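Monthly check, layers and growers, April. Kept with the feed book in the porch at Indby. Items are marked OK, FIX or WATCH. Anything marked FIX has to be signed off before the next month's sheet is started.

Birds on the holding: 52, of which 30 are in lay. The rest are growers in the Mostard house and two cockerels in the end pen.

## 1. Main house

- **Roof and felt** — OK. No daylight showing from inside. The patch over the nest boxes has held since the winter.
- **Door and pop-hole** — FIX. The pop-hole slide sticks halfway when it drops. Bedding had packed into the bottom runner. Cleared it, but the left runner is bent as well and wants replacing.
- **Catches and bolts** — OK. Both bolts shoot fully home. The top one has been greased.
- **Ventilation** — OK. Ridge vents open, no cobwebs across the mesh. No smell of ammonia at bird height at 7 a.m., before the door was opened.
- **Floor** — WATCH. Soft board near the drinker. A screwdriver goes in a little way at the join but not through. Move the drinker and look again next month.
- **Perches** — OK. No splinters, ends seated properly.

Red mite: checked perch ends, the cracks behind the nest boxes and under the felt edge with a torch after dark. A few found at one perch end, on the north side. Scraped out and dusted. I would still call this a WATCH, as it was clear last month and the weather is warming up.

## 2. Mostard house (growers)

- **Weldmesh** — OK on three sides. On the hedge side two staples have lifted. Hammered back the same day.
- **Skirt** — OK. No digging. Grass has grown through it all the way along, which helps.
- **Brooder plate** — Off and unplugged. The flex has a nick near the plug. FIX before it is used for another hatch. It has a label on it so it doesn't get picked up by mistake.
- **Space** — WATCH. They are fine for now but the Wyandotte crosses are putting on size quickly. They need to move by the end of next month or have the second run opened up for them.
- **Bullying** — One of the smaller pullets was being kept off the feeder. Put a second feeder at the far end and she was eating within the hour.

## 3. Feed and water

- **Feed bins** — OK. Lids tight, no droppings round the base. Growers' pellets are nearly down to the last bag, so order before the weekend. Layers' pellets are in date.
- **Grit and shell** — Shell pot was empty. Filled. This was also empty last month, so it needs to go on the weekly list and not just this one.
- **Drinkers** — FIX. The large drinker has a hairline split under the handle and loses water overnight, and that is almost certainly what has been softening the floor. Using the spare until a new one comes.
- **Cleaning** — All drinkers scrubbed out, green growth in the one on the sunny side. Moved into shade.
- **Hose** — OK. No leak at the tap.

Don't feed from the open sack by the door. It had got damp along the bottom and has been thrown out, and the space there should be left clear.

## 4. Fence and predators

The electric netting was read at four points. Three were good and the one by the Warrier gate was weak. Grass was touching the bottom strand along most of that side. After strimming, the reading came back up to match the others. Marked OK, but that side needs strimming every fortnight from now until autumn.

- **Energiser** — OK. Battery changed over on Sunday.
- **Warning signs** — One missing from the footpath side. FIX.
- **Gate** — OK. The spring closes it without help.
- **Fox** — Scrape under the hedge, outside the netting. Looks old, but filled with stones so that any new digging will show.
- **Rats** — One run along the back wall of the feed store. Bait boxes checked and locked. No take in 2 of them, some take in the third.

## 5. Birds

Every bird in lay was handled this month. It takes a whole evening, and it is easiest off the perch.

- **Legs** — One hen with raised scales on both legs. Treated, and to be done again weekly for a month.
- **Feet** — One case of bumblefoot, early, right foot. Bathed and dressed. She is in the small pen on clean shavings.
- **Lice** — None on the hens. Some on one cockerel, under the vent feathers. Dusted.
- **Crops** — All empty in the morning.
- **Weight** — Two of the older hens are light. Worm count sample to be sent off before anything is given.
- **Rings** — Ring 221 was tight and has been cut off and replaced with the next size up. Check the others from that hatch.

## 6. Egg room

- **Table** — OK. Wiped down before and after. Nothing else goes on it on egg days.
- **Basket** — OK.
- **Hand washing** — Soap yes, towels low.
- **Thermometer** — Reads the same as the house one. OK.
- **Date stamp** — Pad is drying out. New one on the order.

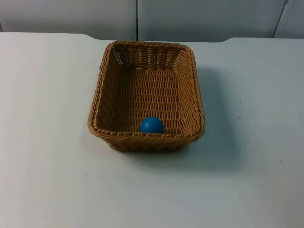
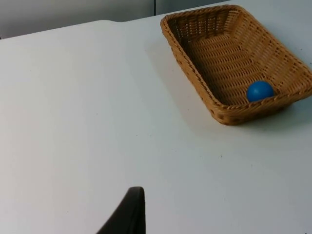
## 7. To do before next month

1. New runner for the pop-hole, left side.
2. Large drinker, and take the old one to the tip.
3. Warning sign for the footpath.
4. Flex on the brooder plate.
5. Growers' pellets, shell, stamp pad and paper towels, all on the one Imgate order to save paying carriage twice.
6. Worm count sample in the post early in the week so it doesn't sit over a weekend.
7. Look at the north perch end again with the torch. If there are mites, strip the whole house and don't just do the perches.

Carried over from last month: the gutter on the feed store is still down at one end. The butt underneath is full anyway, but it overflows towards the door when it rains hard.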